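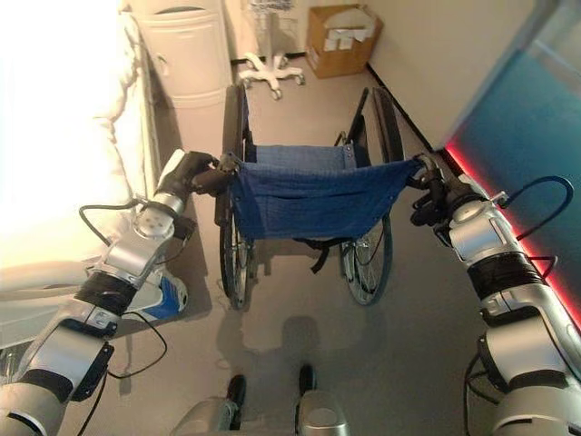 About Laltcombe Press

We publish novels for teenagers, and we love doing it. Ghost stories, love stories, stories set on oil rigs and in school kitchens, one very long book about a girl and a lighthouse that we were told would never sell (it's in its fourth printing!). If it has a voice that grabs you by the sleeve on page one, we want to read it.

Laltcombe started in 2000 in the back half of a used bookstore on Gilthorpe Street. Séverine Riviere was running the store's teen section, which at the time was a single shelf between Cookbooks and Westerns, and she kept getting the same question from kids who had read everything on it: what's next? She didn't always have a good answer. So she borrowed some money from her sister, talked a local printer into a very small run, and put out a novel called The Salt Year by a writer who had been turned down all over the place. The first box arrived with the spine text upside down. We still have a copy of that one and we're very fond of it.

We now have 78 titles in print and bring out 7 new ones a year. People ask why we don't do more. We could, probably, but every book here gets two full rounds of editing and a cover that the author has a say in, and we like knowing all of our books well enough to argue about them at lunch.

What we publish

Our list is for readers from twelve or so on up, and plenty of adults find their way to it too. We don't have a house style. What our editors talk about most is voice – who is telling this, and why are they telling it now? A lot of our books are in first person. Quite a few are told in letters, diaries, voicemails or statements to the police, and we admit to a weakness for those. We have published a novel written entirely as notes passed in chemistry class, and it made two of us cry on the same train.

We publish dark books. Teen readers can handle difficult subjects, and many of them are already handling them in real life. When a book deals with violence, self-harm or abuse, you'll find a short note about it on the copyright page and on the book's page on this site. We keep the notes plain and free of spoilers. Teachers and parents have told us they like them, and readers have told us they like being able to skip them.

We publish funny books too, and would love to publish more. Funny is hard. If you've written something funny, please send it.

The Wededell Readers

Every manuscript we're serious about goes to the Wededell Readers before we sign it. They're a group of teenagers who meet at the Wededell library after school, eat an unbelievable amount of popcorn, and tell us what they think. They get the pages without the author's name on them. They write their comments in the margins, and we pass those on to the author just as they were written, spelling and all.

They have saved us from some bad decisions. They told us that the boyfriend in one of our best-loved books was boring and should lose at least half of his scenes, and he did. They also fought for an ending that all of our editors wanted to change. We left it alone, and it's the thing we get the most mail about.

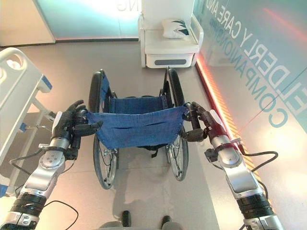 I got to the last chapter on the bus and rode three stops too far, one reader wrote to us in July, and then I was mad at you for a week because she doesn't go home, and then I read it again and I think she couldn't have. Please don't ever do a sequel. Or do one, but make it about the brother.

We read that one out loud at the office, and then we forwarded it to the author, who is now thinking very hard about the brother.

We try to answer every letter and email that comes in. Summer is slow and fall is slower, so give us a few weeks. If you're writing to an author, put their name in the subject line and we'll send it along.

The Fakhoury list

Some of the best teen fiction in the world isn't written in English, and for a long time hardly any of it was reaching our readers. The Fakhoury list is our line of translated novels. It has brought us a road trip across Anatolia, a Norwegian book about a swim team with a terrible secret, and a Lebanese mystery with the best grandmother in all of fiction (we will hear no other nominations). Translators are named on the front cover, in the same size type as the author. They also get a page at the back to talk about a word or a joke that gave them trouble, and those pages have fans of their own!

If you read in another language and there's a book you wish your friends could read, write and tell us about it. You don't have to be in the business. Two of our translated titles began as tips from readers.

Sending us your work

We read submissions from writers with or without an agent. Send the first three chapters and a one-page summary that gives away the ending – yes, really, all of it. Tell us a little about yourself, but don't worry if you have no publishing history. A good number of our authors had none.

We don't publish picture books, poetry collections or textbooks, and we don't take manuscripts that are still in first draft. Please finish the book. We have fallen in love with the first three chapters of things that never got a fourth, and it hurts.

Our current reading period is open until 15/08/2025. Anything that comes in later will be held for the next one, so there's no need to send it twice.

If you're under eighteen and you write, we're happy to hear from you as well. We'll read your pages and send back real notes. A parent or guardian will need to sign if we ever get as far as a contract.

Schools, libraries and bookstores

Our authors love visiting schools, and many of them will do a video call if you're too far away. Reading guides for most of our titles can be downloaded free from each book's page. They're written by working teachers and they don't ask anyone what color the curtains were.

Libraries can order directly from us or through their usual supplier. Bookstores, please email the sales desk for terms, and ask for posters while you're at it. We always print too many posters.

Where to find us

We're still on Gilthorpe Street, upstairs from the old bookstore. The teen section down there now takes up an entire wall. Ring the bell marked Laltcombe and give it a good push, as it sticks.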